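Pranuso: A Tabletop Board for the Practice of Fitting and Placing

Final report, submitted 21st July
Department of Design and Making, Laston College

Summary

This report covers the design, construction and trial of a small tabletop board on which loose parts are placed, turned and fitted. The project was carried out under the working name Pranuso as part of the applied design course. The board is intended for practice in fine handling: picking up a part, bringing it to its place, and seating it without pushing its neighbors out of position. The report sets out the requirements agreed at the start, the choices made in layout and color, the construction of the final version, and the results of a short series of trials. It closes with the changes recommended before the board is passed to the next group in September.

1. Background

The college owns several older practice boards. Most were bought as finished sets, and they have been in steady use in the Bangash Workshop, where first-year students use them to learn careful assembly before they are allowed at the larger benches. The sets are serviceable, but they share a number of faults. Parts have gone missing and cannot be bought singly. The boards are brightly painted, which makes it easy to match a part to its place by color alone and removes much of the need to look at its shape. Several of them also slide on a smooth tabletop when pressed from one side.

The project group was asked to produce a board that could be made and repaired within the college, using the tools already in the workshop. The request did not specify a size or a number of parts. It did ask that the finished board be plain in appearance and that it could be stored flat on the existing shelves.

2. Requirements

The following requirements were agreed with the workshop in the second meeting and were not changed after that point.

The board shall be a single flat piece that one person can lift and carry.

Parts shall be distinguished by shape and size. Color shall not be used to show which part belongs in which place.

Every part shall be removable by hand, without a tool.

A lost or damaged part shall be replaceable from drawings kept by the workshop.

The total cost of materials for one board shall not exceed the allowance given to the course.

A further wish was recorded but not made a requirement: that the board include at least one part meant to be handled as a round object, so that users meet something other than straight pegs.

3. First layouts

Layouts were first drawn at full size on paper and then tried with cardboard cutouts. Cardboard was a poor guide to fit but a good guide to reach. It showed early on that the group had been placing things too close together. On paper there appeared to be ample room between one fixture and the next. With a hand over the board, the fingers regularly touched parts that were meant to be left alone.

Three layouts were taken further.

Layout A placed everything in straight rows. It was easy to draw and easy to explain. In use, however, the rows led people to work from one end to the other without studying the parts, much as they did with the older sets.

Layout B grouped the parts by size, with the small items in one corner. The corner became crowded, and the remainder of the board was hardly used.

Layout C spread the parts more freely and gave the round disc a place of its own near one edge. The open space around it allowed it to be approached from several directions. Layout C was chosen, with small adjustments to spacing made after the cardboard trial.

The group also considered a board with a raised rim to keep small parts from rolling away. The rim was dropped. It interfered with the side of the hand, and it collected dust in the corners, a complaint already made about one of the older sets.

4. Color and finish

The choice of a white board with gray and white parts followed from the requirement that color should not give the answer away. A first proposal used white for everything. Under the workshop lights this proved tiring to look at, and the edges of the parts were hard to find. Gray was then brought in for certain parts, including the disc. The gray has no meaning in the task. It only helps the eye.

Samples of the white sheet were obtained from Clerkon, the supplier already used by the workshop. Glossy samples were rejected early, as they threw back the light of the overhead lamps. The sample selected wipes clean with a damp cloth and does not hold pencil marks, although it does show scratches when seen from a low angle.

5. Construction

The white sheet was cut to a rectangle and its edges were smoothed by hand. Positions were transferred from the paper drawing by pricking through at each center. The group would advise others to check each position twice at this stage. On the first attempt the paper had moved slightly between one side and the other, and the sheet had to be set aside and used for test holes.

The parts were made in batches. For each kind of part, spares were made at the same time from the same setup, so that a replacement would match. Fit was checked by placing and removing the part 20 times in succession. A part that had become looser or tighter by the end was reworked or discarded. This was slow, and in hindsight a smaller sample from each batch would have been enough for the simpler shapes.

The disc took the longest. In the first version it was plain, and it was awkward to lift because it offered no place to take hold of it. A notch in the edge was tried and was found to be too shallow to be of help. The final version carries a small knob at the rim. The knob gives the fingers something to find, and it also makes the position of the disc readable, so that an instruction such as "knob toward the far edge" can be given and checked at a glance.

Each drawing was filed under the project number 1253, together with a short note on the material and the setup used. The notes were written by the person who had made the part and then read by another member of the group who had not.

6. Work surface

The board has no feet. The group relied on the table covering to hold it in place, and several coverings were compared. On bare tabletop the board moved under quite light pressure. A cloth held it better but wrinkled, and the board then rocked. A dark gray covering with a fine dotted texture gave the best result and was adopted for all further work.

The dark covering had a second benefit that had not been planned. White parts put down beside the board were easily seen against it. Gray parts were less distinct, and it is suggested that these be returned to the board or to the storage tray when not in use.

Users were left free to turn the board to suit themselves. Most preferred it at a slight angle to the table edge, and the drawings were checked to make sure that nothing in the layout depended on the board being square to the person working.

7. Trials

Trials were held in the Bangash Workshop during ordinary practice hours. Five students who had taken no part in the design were invited to use the board. Each was given a short spoken explanation, a period to handle the parts freely, and then 3 rounds of placing and removing the full set in an order read from a card.

The trials were meant to find faults in the board. No attempt was made to rank the participants, and times were not recorded. One member of the group read the cards while another noted hesitations, dropped parts and any contact with parts that were not in play.

The most common difficulty was with the cards and not with the board. The names given to the parts on the drawings were unclear to people who had not worked with them. "Fixture" in particular was taken by some to mean the hole and by others to mean the thing that goes into it. Small outline drawings were added to the cards for the later rounds, and the questions largely stopped.

Spacing was judged to be good across most of the board. Some contact with neighboring parts was noted on the side nearest the user, where the wrist tends to rest low. The disc was well liked. Participants took hold of it by the knob or by the edge, and both ways were accepted.

One part was found to be slightly tight after cleaning. It was replaced from the spares, and the replacement fitted without adjustment, which the group regards as a fair test of the drawings.

Figure 1. The white board with its gray and white parts on the dark gray dotted surface. The round disc is near the top center, with its knob at the upper rim.

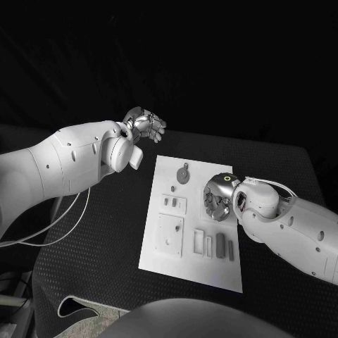
8. Storage and care

The board is stored flat on the lower shelf of the workshop cabinet. Loose parts are kept in a shallow tray with a lid, and the spares are kept separately in a labeled bag so that they are not mixed into daily use. A printed list inside the lid names each part and gives its drawing.

For cleaning, a damp cloth is sufficient. Solvents should not be used. The holes may be cleared with a soft brush - a stiff one marks the sheet around the opening.

9. Recommendations

The group recommends that the row nearest the user be moved slightly inward on the next board, and that the cards be redrawn with outlines throughout. A revised list of part names should be agreed with the workshop before the cards are printed.

A second board should be made by students who were not involved in the first, working only from the filed drawings. Any question they need to ask should be treated as a gap in the notes and corrected there. Enough white sheet remains from the Clerkon order for this purpose, and it has been left with the workshop, marked with the project number.

The work on the second board is expected to begin in September.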